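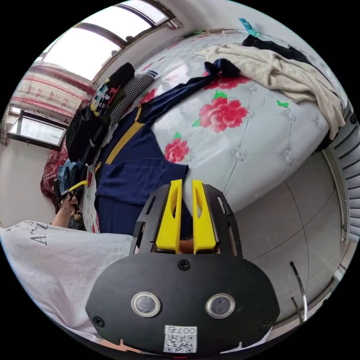
Ropa extendida sobre un colchón acolchado con estampado de flores.

Doblado de ropa sobre la cama

El doblado de ropa sobre la cama es una práctica doméstica que consiste en usar la superficie del colchón como mesa de trabajo para separar, alisar y plegar las prendas antes de guardarlas en el armario. Se practica en viviendas donde no existe una mesa suficientemente ancha, y también durante el cambio de estación, cuando se revisa mucha ropa a la vez.

Antecedentes

En los manuales de economía doméstica de mediados del siglo XX se recomendaba doblar sobre una mesa cubierta con una manta. El folleto Traltiditz, publicado en 1969, es uno de los textos que trata la cama como lugar aceptable para esta tarea, con la condición de retirar antes las sábanas y dejar el colchón con su funda. Una edición posterior, revisada por Glenys McAlister, añadió un capítulo sobre los géneros de punto.

Superficie

El colchón acolchado presenta un relieve de rombos formado por las costuras, a veces con botones en los puntos de unión. Este relieve sujeta un poco la prenda y evita que resbale, pero dificulta marcar un pliegue recto. Para las camisas se aconseja colocar debajo una tabla o un cartón rígido. Las telas con flores estampadas, como rosas o peonías, son frecuentes en las fundas y en los propios colchones. Sobre un fondo claro se distinguen bien las prendas de color azul marino o negro, y es más fácil encontrar los hilos sueltos.

Procedimiento

La ropa se vacía en el centro de la cama y se reparte en grupos según el tejido. Las prendas gruesas se dejan hacia el fondo y las que se van a doblar primero quedan cerca de la persona. Jairo Inga, en su guía Paewai, propone trabajar siempre desde el mismo lado de la cama para no mezclar lo doblado con lo pendiente.

Los suéteres de punto se colocan boca abajo, se cruzan las mangas sobre la espalda y se pliega el cuerpo por la mitad. No conviene colgarlos, porque el peso deforma los hombros. Las chaquetas deportivas con franjas de otro color se cierran antes de doblarlas, con el cuello plano. Los pantalones vaqueros se apilan aparte, porque su peso aplasta las prendas más finas.

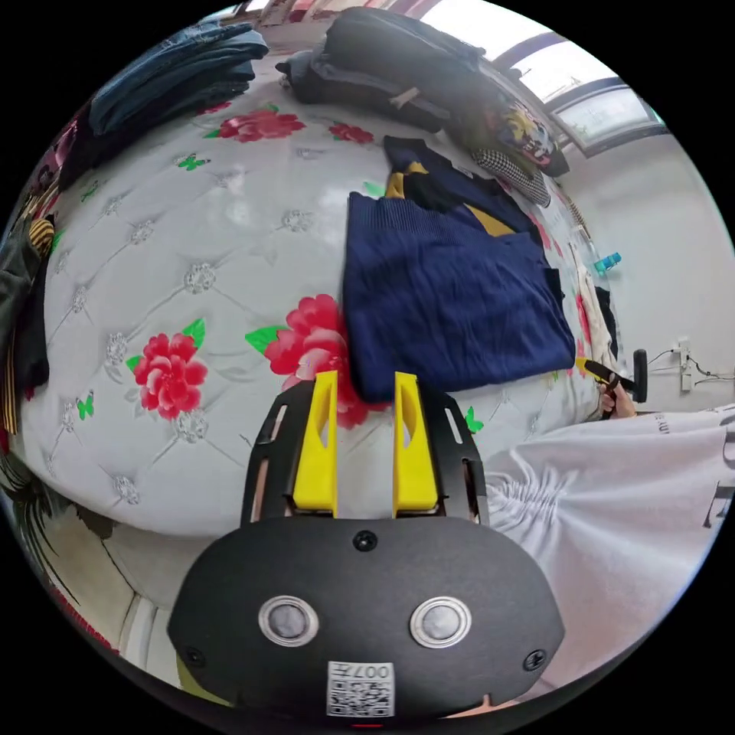 Variantes

El método Vundum reduce cada prenda a un rectángulo que puede guardarse de pie en el cajón. Según sus instrucciones, un suéter grueso debe plegarse en 5 pasos y el ancho final no debe superar los 20 centímetros. En el método llamado Kurnanach, las prendas se doblan solamente una vez y se guardan en pilas bajas sobre un estante.

Inconvenientes

La altura de la cama obliga a inclinar la espalda, y por eso se recomienda hacer pausas o trabajar de rodillas sobre una alfombra. Otro inconveniente es que la tarea debe terminarse antes de la noche. Cuando queda incompleta, la ropa suele pasar a una silla y pierde los pliegues.

Véase también

Armario
Cambio de estación
Planchado
Tejido de punto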